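Mercury retrograde for beginners: speaker notes
Skendby library evening, 20/07/2026

Slide 1. Wait for the chairs to stop scraping. Ask who has blamed Mercury for something this year. Put own hand up first. Mine was a printer.

Slide 2. What it is. Three or four times a year Mercury looks as if it's going backward across the sky. It isn't. Same effect as passing a slower car on the highway and watching it slide back past your window. Do the bit with the two oranges if the table is steady.

Someone will say "so it's an illusion." Yes. So is a deadline, and people lose sleep over those. Move on before they think about it.

Slide 3. What it's supposed to govern. Messages, travel, contracts, small machines, siblings. Point out that this covers most of a normal week. Let them laugh. If they don't, skip the sibling joke.

Slide 4. My February diary. I wrote down every mishap for three weeks of retrograde and then three weeks of nothing in particular. Nine in the first lot. Don't give away the second number yet. Drink water.

Second number: also nine. One of them was losing the diary.

Slide 5. Why I still read charts. Keep this short, I get soppy. A retrograde is a good excuse to reread the email before sending it. Most of us need an excuse. Nothing in the chart says you'll miss the train. It says leave early, and so did your mother.

Slide 6. The three "re" words: review, repair, return. Old hands will be mouthing along. Return includes library books (look at the desk when saying this) and does not include exes.

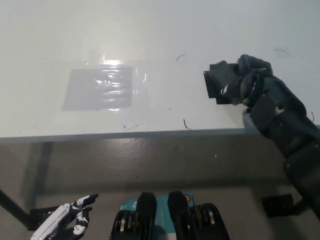

Slide 7. The shadow period. The couple of weeks on either side when the planet covers the same stretch of sky. Warn them that if you count both shadows you can be under Mercury's influence for a good half of the year, and at that point it's just called having a personality.

Slide 8. Natal retrograde. If you were born during one, tradition says you think before you speak. I was born during one. Pause here.

Questions. Likely ones: can I sign a lease (read it first), can I get a haircut (that's Venus), is it retrograde now (check the table in the handout, don't guess from memory like last time).

Handouts by the door. Over 300 printed, so take two.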